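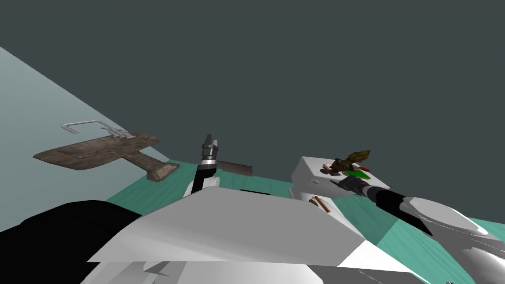

How long should you let a new apartment sit empty before you sign up for renters insurance? Zero days. Start the policy on the date your lease starts, even if your bed doesn't show up until a week later.

I moved to Holtden in September and did this wrong, so I'm writing down what I learned. Short thread.

1/ My lease started on the first. I didn't move my stuff until 9 days later. I set the policy to start on moving day to save a little money. The amount I saved would have bought a sandwich.

2/ During those 9 days I dropped off a bike, two suitcases and a box of kitchen things. The upstairs neighbor's water heater let go one night at 2 a.m. and the water came down through my closet ceiling.

3/ The landlord's insurance covers the building. Drywall, ceiling, carpet. It does not cover your clothes, your bike or your box of kitchen things. I knew this in a general way and had never thought about it.

4/ My loss came to 1,520 dollars once I wrote it all out. Most of that was clothes and a laptop I forgot was in the smaller suitcase. I would have guessed 400.

5/ That's the part I'd tell anyone. Write it out. Go room by room and put a price next to each thing. You own more than you think you do, and the boring stuff adds up. Towels. Shoes. Phone chargers. Pans.

6/ There are two kinds of payout and you want to know which one you have before anything happens. Actual cash value pays what the old thing was worth used. Replacement cost pays what a new one costs. A five-year-old winter coat is worth very little used. A new one is not cheap.

7/ Replacement cost was 23 dollars more a year on the quote I ended up taking. I took it.

8/ Deductible: pick one you could pay this month without borrowing. Mine was offered at 250, 500 or 1,000. I went with 500. If your deductible is 1,000 and your loss is 1,100, you're filing a claim for a hundred dollars.

9/ Things I didn't know were usually limited: jewelry, cash, collectibles. There's often a cap on each of those no matter how high your total coverage is. If you have a ring or a watch that matters, ask about adding it separately.

10/ Floods are also separate. A burst pipe or a water heater upstairs is generally one thing. A river coming in the front door is another. Read that page twice - the wording is dull but it's the page you'll care about.

11/ Liability is the half of the policy people skip over. If your tub overflows into the unit below, that's the part that helps. My upstairs neighbor had it. That's how I got some of my money back, after 5 phone calls and a lot of waiting.

12/ Roommates: you are probably not covered by your roommate's policy unless your name is on it. My old roommate Fuseini Sulemana and I shared a place for three years and each thought the other one had us both covered. Neither of us did.

13/ Save your list somewhere that isn't your apartment. I emailed mine to myself with receipts for the bigger items. I update it when I buy anything over 100 dollars.

14/ A couple of people asked if the bike was okay. It was. It was in the hallway. The seat is a little stained.

15/ Someone asked about paying monthly or all at once. My company adds a small fee to each monthly payment, so I paid for the year. Check yours, they don't all do it.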